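26 September 2022

Up before the alarm again. Wind off the paddocks all night, shed roof banging. Packing for Vakville today, or meant to be. Got as far as the bed and then sat on it with a cuppa for half an hour reading Nan's old letters, so that tells you how the morning went.

Jeans, the blue check, that'll do. It's a family history trip, not a wedding.

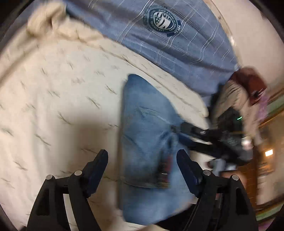
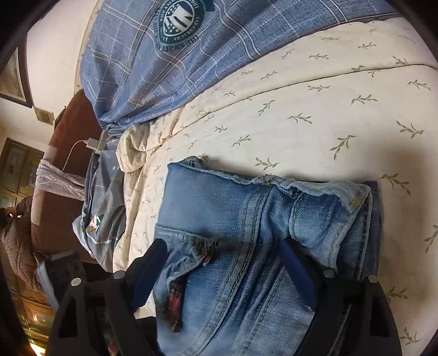
Photos: D. Dvorak

Right. The letters. Writing this down before I lose the thread, because I've lost it twice already this year and had to start from scratch in April when the laptop died.

Nan's mum came out from Kanatov as a girl. That much everyone agrees on. After that it's a dog's breakfast. Uncle says she came with an aunt. Mum always said she came alone with a label pinned on her coat, but Mum got a lot of things off the telly. The letters don't mention an aunt. They mention a Mrs Mabaso, three times, always with the Mrs, always in connection with money or the washing. Who is Mrs Mabaso? Landlady? Employer? She lent Great-Nan the fare to somewhere and Great-Nan paid it back "in eggs, mostly". Love that. Eggs, mostly.

Rang Palesa Khumalo at the Vakville local studies room at nine on the dot. She was very decent about it considering she'd barely got her coat off. She's found the rate books, and lot 1431 is there, under the name we wanted, spelt wrong of course. Dworack. So that's the block out past the showgrounds. BUT there's also a lot 1347, same surname, same wrong spelling, different first name, which she can't read and neither can I from the scan she emailed. Could be Anton. Could be Anna. Could be a squashed fly. Two blocks! We never had two blocks. We were the family who never had one block, to hear Pop tell it.

If it's Anna then it's her, Great-Nan, owning land in her own name before she was married, and nobody in the family ever breathed a word. I've been walking round the kitchen with this all day. Burnt the toast. Twice.

Palesa says come and look at the original, they won't post it, fair enough. Also says to bring pencil, no biros near the books. And a jumper, the heating's off in there. Must find the good magnifying glass. It was in the second drawer and now it isnt.

Things still to do, no order
Ring motel and say late arrival
Chook feed, ask next door
Letters in the plastic sleeves, NOT the manila envelope, it sheds
Change for the photocopier
Phone charger
Tyre (left rear, looks sad)

Lunch was cheese and a cold sausage standing up.

Afternoon went on the sleeves. There are 30 letters, I've numbered them in pencil on the back corner. The early ones are hard going, she wrote across the page and then turned it sideways and wrote over the top to save paper. You have to tilt it and sort of unfocus. Number 9 is the one I keep going back to. She's describing the creek coming up and the whole street carrying mattresses up to the hall, and the piano from the Kindlow tearooms going past "with its lid open like it wanted to say something". She'd have been what, nineteen? English wasn't even her first language. I've had schooling till it came out my ears and I never wrote a line that good.

And then straight after it, no new paragraph, "the seconde place is dry thank God". The second place. I'd read that a dozen times and took it to mean the second-hand place, the shop. Sat bolt upright today. The second place. The second BLOCK. It's 1347, it has to be. It's on the rise, Palesa said so on the phone, the land goes up behind the cemetery. It would have stayed dry.

Tried ringing Uncle to tell him. He was watching the cricket replay and said "that's nice love". Told him again, slower. He said Pop sold something once to pay a doctor, he didn't know what, he'd thought a horse. A horse! So now there's a sale to find as well, and if there was a sale there's a transfer and if there's a transfer there's a signature. Her signature. I know her hand by now, I'd know it anywhere, she does her capital D like a sail.

Am getting ahead of myself. Could still be Anton. There was an Anton, he's in the back of the prayer book with a birth date and nothing else, and he'd have been old enough. Don't want to turn up and be crushed in front of Palesa. Will take the prayer book too. Wrap it in something, the spine's gone.

Four o'clock, tyre place. Slow leak, a screw. Bloke plugged it while I waited and wouldn't charge me for it, so I bought wiper blades I didn't need. Servo for petrol. Price is criminal. Home by the back road, lambs everywhere, and the wattle nearly finished.

Tea was eggs, in honour.

Have marked up the map. Plan is rate books first thing, then walk out to the showgrounds block while the light's good, then up behind the cemetery. Apparently there's a house on 1431 now, a brick one with a boat in the drive. Nothing on the other, just grass and a water tank. Would like to stand on it a bit. Don't know what I'd say to anyone who asked. Looking for my great-grandmother, mate, don't mind me.

Magnifying glass was in the bread bin. No idea.

Bag's still not shut. Wind's dropped at least. Setting the alarm for five and will do teh chooks in the dark.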